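The Odds Bin
A gallery of things that don't live anywhere
Pictures and captions by Joana Nogueira

Every household has a drawer for things that have no drawer. We outgrew ours in February, when it stopped closing, and then for a few weeks stopped opening, and I started writing down what was in it. A few people at Hendden asked to see the results, which tells you something about the winters in Hendden. So now there's a gallery.

The rules are simple. A thing qualifies if it is useful, if it has been in the way, and if two people have picked it up and put it back down in the same spot. Broken things don't qualify. Neither do batteries, which are a whole separate gallery and possibly a fire hazard. Single socks were allowed until Nisha Rajput sent in a list of hers, and then they weren't.

I don't arrange anything. People assume I do, and I'm flattered, but if I had that sort of eye I'd have used it on the hallway.
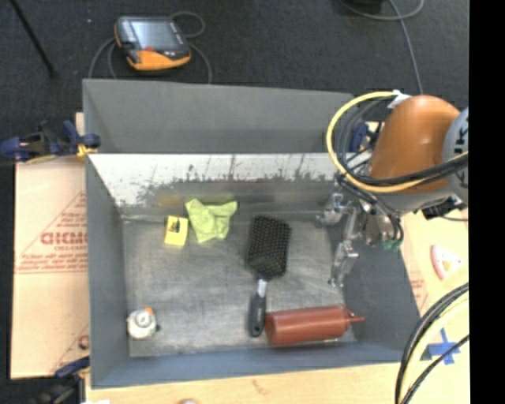 Grelthorpe - September 7, 2022

Sponge, cloth, hairbrush, squeeze bottle, and a small white item with an orange top. Gray bin, well scuffed.

I'm fond of this one. It has the look of a bathroom and a kitchen that were introduced at a party and found they had nothing to say to each other. The cloth is a nice light green and has been bunched up in the manner of all cloths everywhere. I have folded cloths in my life. I have never once found one folded.

The hairbrush gets the most mail. Readers want to know what a hairbrush is doing in the same company as a sponge, and I can only say that these readers have very well-run homes. A hairbrush is a traveler. In my own house I have come across one in the bread bin, one in the car, and one standing upright in the umbrella stand as if waiting to be called for. This one is lying flat, with its handle pointing down at the bottle, and it's a proper brush, with a big rectangular pad and a serious number of bristles. Syahrul Hidayat says it's the only item in the whole gallery he would pay money for. He has offered $2.

About the white and orange thing, lower left. Opinion is divided. One camp has it as a figurine. The other says it's a cap, off something, and that somewhere there's a something drying out without it. I go back and forth. On days when I've had lunch I see a figurine.

The squeeze bottle is reddish-brown, with a pointed nozzle, and it's on its side. I have strong feelings about squeeze bottles on their sides and will keep them brief: no. A bottle like that might be ketchup, might be wood stain, might be the good hair stuff, and you won't find out by looking. My aunt kept one in her refrigerator door for years on the understanding that it was barbecue sauce. It was for bicycles.

And the sponge is small and yellow, with a dark mark on top. Small sponges are either an inch from retirement or were sold that way, and they all end up with the same expression.

WHERE THEY WOULD GO, IF THEY WENT

People do write in asking for help, so I've started adding a putting-away section under the captions. I am not qualified to write it.

Brush: bathroom, or wherever the mirror is. Pull the hair out first. Then wash it in a bowl of warm water with a bit of shampoo and dry it bristles down on a towel. This takes no time at all and I do it once a year.

Cloth: laundry. If you have to ask whether it's clean, you've already answered.

Sponge: beside the sink, on something that drains. Thenmozhi D'Souza cuts the corner off hers when it gets demoted from dishes to floors, so she can tell the two apart in bad light. I've stolen this and recommend it. Just don't forget which way round the system works. I did, and we all ate off those plates.

Bottle: upright, with a strip of tape and a word on it. One word is enough.

White and orange thing: leave it on the windowsill for a month. If it's a cap, the thing it belongs to will turn up. If it's a figurine, you now have a figurine on your windowsill, and you'll be surprised how soon you'd defend it.

FROM THE MAILBAG

Sofia Fonseca, Trarthorpe, writes that her own odds bin currently holds a tape measure, half a candle, a key, and the lid of a teapot that was thrown out in the last move. She would like to know whether the lid can go. It can't. The moment it does, you'll meet a teapot.

A reader in Torres asks if I'm aware that shops sell divided trays for this exact purpose. I am. I own one with 90 compartments, bought for screws. It's holding one screw and a lot of rubber bands, and it lives in the odds bin.

Someone who didn't sign their name says the page is "300 words about a sponge." It's longer than that now, and I think we can all agree the sponge has earned it.

Nisha would like it noted that she has matched four of the socks.

SENDING IN YOUR OWN

Tell me the town and what's in it, as far as you know. You don't have to know. Please don't tidy up before you take the picture, and please don't mess it up either - I can always tell, and so can everyone else. Nothing alive, nothing that used to be, and no medicine bottles with names on them.

Captions are mine unless you send a better one, in which case they're still mine but I'll feel bad about it. Prints aren't for sale. Syahrul asked, but he only wanted the brush.

The gallery passed 1,000 visits over the summer, a good many of them from me checking the count. Next up is a coat pocket from Hendden, which arrived with a three-page letter and a receipt for eels.

Previous: The Drawer That Wouldn't
Next: One Pocket, Hendden
Back to all bins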